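Workshop notebook – bottle drying and the stroller caddy

6th September

Print | E-mail

Picking up where I left off with the caddy, because I never wrote down why we ripped out the first lining and I've now been asked twice. The short version is that the bottle pockets were too tight. They were fine with an empty bottle! Then Heike brought in a full one with the wide collar and it took two hands to get it out, and if you've got a baby on one arm you do not have two hands. So out came the stitching, all of it, one very long evening with the seam ripper and a podcast.

The second lining is cut to 92 mm across the pocket, flat. I wanted more, but Lieselotte pointed out (correctly, grr) that once you go wider the bottle leans over and the lid rubs on the zipper tape. We've left a pleat at the bottom so it opens up a little when something fat goes in. So far I like it a lot. The pleat collects crumbs, though. I turned mine out last night and found half a rice cake and something I'm choosing to call raisin.

Fabric: still on the Grorby canvas for the outside. It's stiff, it's ugly to sew around corners, and it washes beautifully. The inside is the wipe-clean stuff from Tesberg, the lighter weight, and I want to note for whoever does the next one that it shows every pin hole. Every single one. Use clips. I know it says clips on the wall already, I walked right past it and used pins.

Needle broke twice going over the strap joint. Eckhard says to hammer the seam flat first, which sounded like a joke but he came over with the little mallet and did it, and the machine went over it like butter. Adding the mallet to the sewing box. Please don't put it back with the real tools.

Strap length. I've been going back and forth on this since May. The straps need to go around the handlebar of a stroller that has a chunky foam grip, and also around the skinny ones, and also (Trinidad's request) around the back of a high chair. We cut one pair at 185 mm and one pair at 225 mm and lent both out. The short pair came back with a note that said "no" and nothing else, so thank you for that, whoever you are. The long pair is good on the foam grip and flaps around on the skinny one. I've sewn an extra strip of hook tape further down so the tail has somewhere to go. Haven't had anybody push it over cobblestones yet. Spyros has volunteered his street, which is nothing but cobblestones, and his twins, who are the toughest product testers we've got.

Snap position is marked on the pattern in red. Ignore the blue marks, they're from the version with the flap. I should redraw the whole thing on clean paper and I keep not doing it.

Now, the part I really wanted to write up, which is the pacifier pocket. The idea was a tiny pocket on the outside, reachable without looking, with a lining you can pull out and throw in the wash. Mine works. Lieselotte's works. Heike's does not, and it took us ages to see that she's left-handed and the opening faces the wrong way for her! So she's been reaching across herself and knocking it open with her wrist. We could put one on each side. We could put it in the middle and annoy everybody equally. I've drawn both and I think the middle one might be nicer anyway, because then the front panel is one mirrored piece and I only have to cut one template.

I tried magnets for the closure on that pocket and I'm taking them back out. They were strong enough, no complaints there, but I don't love the idea of a small magnet anywhere near a baby with only a seam holding it in, and when I said so out loud the whole table nodded. Hook tape it is. It's noisy. A sleeping baby will have opinions about the noise. Trinidad suggested a plain overlapping fold, like the back of a pillowcase, so that's the next thing to sew up, and I have a bit of the Tesberg left that's just big enough if I'm careful.

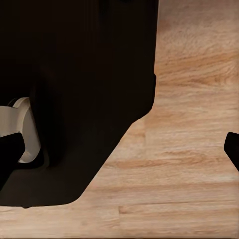

Changing mat next. It folds in three and slides into the back, and the fold was coming out too thick with the padding we had, so you'd get it in and then the main zipper wouldn't close. I swapped the padding for the thinner felt from Czerwiński and it's much better. It's less cushy, sure. Eckhard thinks it's too thin for a tile floor and he may be right, I put my own elbow down on it and I could feel the floor. But people mostly put these on a changing table that has its own pad, or on the back seat of a car, or on Grandma's bed – and a mat that stays home because it won't fit is no use to me at all. Keeping the thin one for now. If someone wants to try two layers only in the middle section, the offcuts are in the bag under the window.

Wash results on the mat: one cycle warm, hung up overnight, no shrinking that I could find with a tape. The binding went a bit wavy on one short side. I think I stretched it while sewing, that's my usual sin.

Heike wants a loop for keys. I said yes before I'd thought about where.

Costs so far are in the back of the book. Canvas is the big one. Tritham will do a better price if we take 50 meters, and I just can't see us getting through that before we've changed our minds about the color, so I've told them not yet.

To do before the next session:

– sew the pillowcase fold on a scrap, both directions, let Heike try it first
– long straps to Spyros, with the extra hook tape
– redraw the pattern (really this time)
– order more clips
– ask Trinidad for the high chair measurements again, I wrote them on a diaper box and the box went out with the recycling

3 comments | 7 shares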